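4. Tabletops as places where things are put down

4.1 Objects out of place
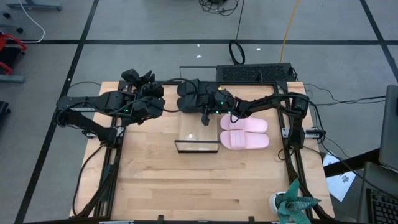 Figure 3. Table surface with a pair of pink slide sandals, a clear acrylic sheet and a small potted plant.

The first two visits to each household dealt with storage: closets, shelves, drawers and the racks by the front door. The later visits dealt with flat surfaces. We had expected these to be simpler to study, and they took longer. A closet has a purpose that the people who use it can state in a sentence. A tabletop usually has several, and they change during the day. When Salamatu Lamptey asked residents in Brillasville what a given table was for, the most common kind of answer was a list of the things that were on it at the time.

We use the term "resting object" for anything set on a surface where it is neither used nor stored. The term comes from Quansah, the earlier housing survey from which we took our interview guide, where it was applied only to mail and keys. We widened it to cover clothing, footwear, sheet materials, plants and packaging. A resting object may stay where it is for a minute or for years. In the interviews people described both cases in the same words: the thing was "just there for now."

Figure 3 shows three kinds of resting object on one wooden top. The two sandals are side by side, with their toes pointing the same way. The clear sheet lies flat next to them. The plant is in the corner, and its white pot extends partly past the edge of the table. These three kinds of object raised different questions in the interviews, and we take them in turn.

4.2 Footwear

Shoes on a table drew stronger reactions than any other object we asked about. Several residents said they would never put shoes on a table and gave a reason right away, usually dirt and sometimes bad luck. Ayuba Asante, who carried out the interviews in the Nalia building, noted that the rule was nearly always given in a general form ("you don't do that") and then narrowed as the talk went on. New shoes were allowed by some people if they were still in the box. Others allowed them out of the box but not worn. Shoes being cleaned or glued were allowed on newspaper. Baby shoes were allowed by almost everyone.

Slides and house sandals fell in between. Residents who kept a separate pair for indoor use did not always count them as shoes. One woman in Nalia corrected the interviewer on this point and said that her slides were "more like socks." She kept them on a low shelf in the bathroom and moved them to the top of the laundry hamper when she mopped. Her son kept his under the bed, and she considered this worse than leaving them on a table, as dust gathered in them and then went everywhere he walked.

Pairing was the other matter that came up. We asked residents to put a pair of slides down on a surface as they would at home, with no further instruction. Most set the two side by side and lined up the toes. A smaller group put one on top of the other, sole to strap, and this was common among people who said they had little floor space. Very few left a gap between the two. When Augustina Amegashie moved one slide a hand's width away from the other and asked if anything was wrong, residents often pushed it back before they answered.

We think pairing works as a sign that an object has been placed on purpose. Two slides set together read as put away, even on a surface where footwear does not belong. A single slide on the same surface reads as lost. Residents who were asked to tidy a table tended to leave the paired footwear until late in the task and pick up single items first. We return to this order in Section 5.

4.3 Flat and clear materials

Clear sheets caused a practical problem. They are hard to see when they lie flat, and the color of whatever is beneath them shows through. On a pale wood top the thin dark edge and any reflection may be all that gives a sheet away. Residents in our second group, who were asked to name every object on a table from a standing position, left out the clear sheet more often than anything else. People who sat down, or who walked to the other side of the table, usually found it. The change in the light across the surface seemed to be enough.

There was also the question of whether a sheet counts as an object at all. Some residents treated it as part of the table, in the way that a glass top or a desk pad is part of a desk. They put other things on it and did not move it when they cleared up. Others treated it as material left over from a job and asked where the rest of it was. Boris Mikuš proposed that size decides this, with a sheet that covers most of the top being seen as part of the furniture and a smaller one as something lying on it. Our interviews partly support him. Position mattered too. A sheet lined up with the edges of the table was more often left alone than one set at an angle.

Residents had no fixed place at home for materials of this kind. The answers we recorded were behind a wardrobe, under a bed, between the refrigerator and the wall, and on top of a kitchen cabinet. All of these are narrow spaces that hold little else. Two residents said they would keep a sheet on the table until they found a use for it, and one said he would throw it out the same day. In the coding scheme we list such items as "flat, no home," a label that Lamptey took from a resident's own description of a baking tray.

4.4 Plants near the edge

Plants were the only resting objects that residents did not describe as temporary. A potted plant on a table was said to live there. It was moved for watering or for guests and then put back, usually in the same corner. For this reason we considered leaving plants out of the study. We kept them because of what they do to the rest of the surface. A plant in a corner takes up that corner for good, and other objects are arranged around it.

Nearly all of the tabletop plants in our household records stood at a corner or along a side. Residents said that a plant in the middle was in the way of eating and writing. The cost of the corner position is that the pot can creep outward as other things are pushed toward it. A pot that extends past the edge is easily knocked by a sleeve or a bag strap. Residents knew this and could name plants they had lost that way. They still pushed the pot outward when they needed room, and they seldom pulled it back when the room was no longer needed.

Leaf shape had some effect. Plants with stiff leaves that spread outward kept other objects at a distance, as people did not like to reach in under them. Trailing plants had things placed right up against the pot. We did not plan for this difference and have no count of it. It came up in the field notes from both buildings, and Amegashie has suggested that later work should record the spread of the leaves along with the width of the pot.

4.5 What people removed first

At the end of each tabletop session the resident was asked to clear the surface so that it could be used for a meal. We gave no time limit and did not say where the objects should go. Footwear went to the floor, mostly by the nearest wall. Plants were moved inward, away from the edge, or left alone. Clear sheets were lifted last or forgotten, and in several sessions a plate was set down on top of one.

The clearing task differs from the one used in the Toltidis study, in which all objects had to be returned to labeled bins. Labels make the results easier to score, but they take away the decision we wanted to observe. Most of the time our residents spent on clearing went to standing with an object in hand and looking for somewhere to put it. This was longest for sheet materials and shortest for shoes, for which the floor was always an acceptable answer.

One limit of the procedure should be noted. Residents were clearing a table while someone watched, and a number of them said they would have been less careful alone. Asante's notes mention a man who carried a pair of slides to the hallway, set them down in line with his other shoes, and then remarked that on a normal evening he would have dropped them under the table and started eating.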